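Mailer boxes vs. plain cartons for small orders?
Packing & Shipping > Boxes and fillers

kuster_k
I've been using plain cartons from Casmont and I'm sick of taping. Thinking of switching to the tuck-lid mailers for the cords and adapters I sell. Anyone regret it?

manaia_t
No regrets here! I went over to mailers in October and I'm never going back. They fold up in seconds, the lid tucks in, and a power cord with its plug fits fine if you coil it first (loosely, don't strangle the thing). I put a green cloth down on the packing table too — way nicer than bare tabletop, and small stuff stops skating off.

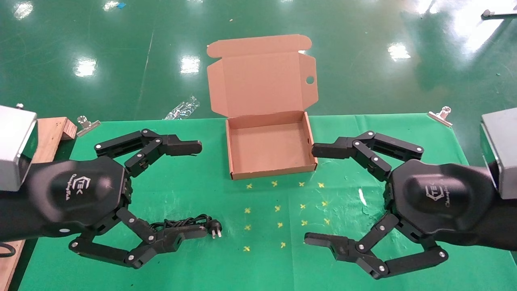 I leave the lid standing open until the cord is in and the packing slip is on top, then close it all in one go. One strip of tape over the front if it's going far.

keegan1204
Gonna disagree. Shallow mailers are great until somebody stacks 70 of them in a van. Had 2 come back crushed last month. Cartons are ugly but they hold up.

manaia_t
Were those the thin ones from Wamer? Those are awful, I'll give you that.

keegan1204
Yep, Wamer. Still not sold though.

AudreyAnne_C
For cords I don't even see the worry, what's going to get crushed? Adapters, maybe. I'd buy a small bundle and test it before ordering a pile.

kuster_k
OK, getting a bundle of 6 first. Will report back — the tape gun stays in the drawer for now.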